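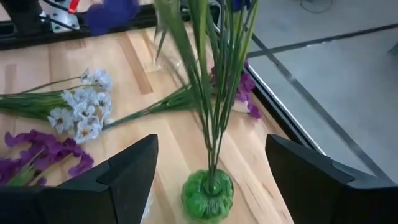 Words by Wekesa Masanja, with bench notes from Sandamali Sikder

Workshop > Arm cells > Betura flower table FAQ

What do you check first in the morning?
The finger pads! I wipe both black fingers with a damp cloth, then look at the seam on each one. If I can get a fingernail in there, out come the screws.

Why a green glass vase?
It's see-through and shiny, and the wrist camera has to learn to live with that. I park the gripper with a finger on either side of the vase and jog in by hand (slowly, please) until the gap looks even.

Do the artificial flowers wear out?
Oh yes. Leaf tips fray, and the fuzz gets into the finger joints. I swap the bunches every 2000 cycles.

It keeps missing the stems. Help?
Redo the wrist calibration, all 4 poses, then check the cable at the back rail for slack.

Last updated: September

Related
Cleaning the wrist lens
Fokimness finger pads: fitting notes
Error 247 on startup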